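Kitchen bench notebook, August, morning session
Sink and dish storage, Dresthorpe unit

Purpose: settle how plates get from the sink to storage, and write it down so that Hidayah Halim and Adi Santoso stop doing it two different ways. Carried over from the Murkbridge kitchen, where the drying rack lived on the counter and took up the only clear stretch of worktop. Remedios Nieto asked for the counter to stay free at Dresthorpe. Agreed.

Arrangement as of 9:40. Rack sits inside the smaller basin, larger basin kept for washing. One plate in the rack, upright, right-hand end. Dish drawer open under the counter.

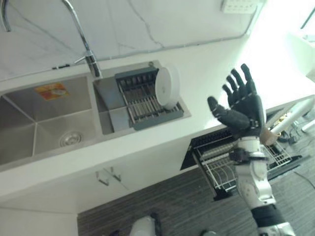 Reading time: 3 minutes

Notes on the rack. Dark gray, parallel rods, fits the small basin with little to spare. Rods hold a dinner plate upright if it is seated all the way down. If it is seated on one rod only it leans and then walks toward the faucet side as other items go in. Start at the right end and work left. Gilang wants to start at the left because it is nearer the wash basin; tried it, and every later plate has to pass over the ones already standing. Right end first.

Capacity not tested to the limit. Bowls are poor in this rack in any orientation. They go on a towel for now.

Drain check. Filled the large basin to the lower edge of the sticker on the back wall, pulled the plug, timed it three times. Second run slow, food scrap on the strainer. Discarded that run. The other two agreed well enough that there is no point in a fourth. Sticker is still on the steel. Fouzia Jatoi wants it left until the fitter has been back, so do not scrape it off. When it does come off: warm water and a plastic card, no blade on brushed steel.

Backsplash. White marble with gray veining, so no vinegar and no citrus cleaner on it, whatever the bottle says. Wipe along the base where the thin cable runs, lift the cable first, dry it, put it back. The outlet panel is on the same wall. Cloth wrung out, no spray in that direction.

Drawer. White wire rack in a black frame. Measured load with the drawer fully out: 15 plates from the Kļaviņa set, 700 g each, so 10.5 kg. Runners took it without complaint. Front drops slightly at full extension, by an amount I could feel and not measure. Adi suggests keeping heavy plates at the back and light ones at the front -- worth doing, costs nothing.

Close the drawer before washing. Drips off the counter lip land in the rack and undo the drying.

Tools and small items. Flat white things are the nuisance in this kitchen. They disappear against the white counter and the white cabinet fronts and get swept up with the wiping.

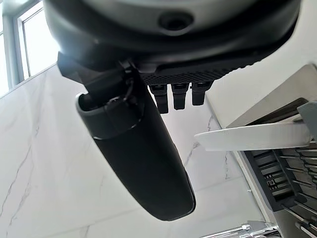
By Gilang Mangundap, with additions by R. Nieto

Proposal from Remedios: one colored tray for anything thin and flat, kept to the right of the small basin. She has a blue one from the Tastelance order that was never used. Trial it for the rest of August and look again. My only reservation is that trays collect things.

Drying time. Plates left upright in the basin rack, window shut, no towel. Touch-dry on the face at 22 minutes. The foot ring still held water at that point. Tipping the plate forward once, partway through, clears most of it. Towel the ring anyway before the plate goes in the drawer, otherwise it marks the one next to it.

Sequence, as agreed:
Scrape, wash in large basin, rinse over large basin.
Stand in rack, right end first, seated fully down.
Tip once.
Towel the foot ring.
Drawer out, heavy plates to the back, drawer shut.
Wipe counter toward the sink.

Open points
Bowls. Need either a second rack or a different drawer insert. Hidayah to measure the drawer interior, including depth below the wire.
Cabinet next to the drawer: not sorted yet. Cleaning supplies are the obvious candidate but check clearance around the trap first.
Sink plug seats badly if dropped in at an angle. Press and turn.
Ask Fouzia for the fitter's date.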